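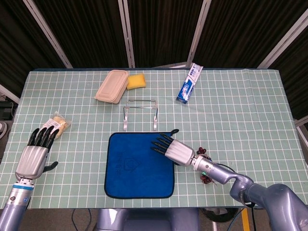
Thursday, December 23, 2021

Last entry before the break. I worked at the table with the mint-green cloth, curtains closed behind it. Snædís was in only until lunch.

The cloth still has creases, mostly on the right side and along the far edge. I ironed it yesterday, but it was folded again for the night, so the work was lost. Frida, please roll it on the tube next time. The white grid is useful for putting things back in their places, but only if the cloth lies straight, and I had to pull it 2 times before I was content.

Food container, yellow sponge and toothpaste box are at the far side, the small wire rack in the middle. I like the rack there – it is easy to reach from both sides. The toothpaste box I am less sure of. Maybe it should lie nearer to the sponge.

Changing the layout and writing it down took 90 minutes, too long for a table of this size.

For January:
– buy a second cloth, same color if Warel still has it
– ask Snædís where the spare curtain clips are
– new sponges, we have 11 on the list but I did not find them in the cupboard

Key is in the usual drawer.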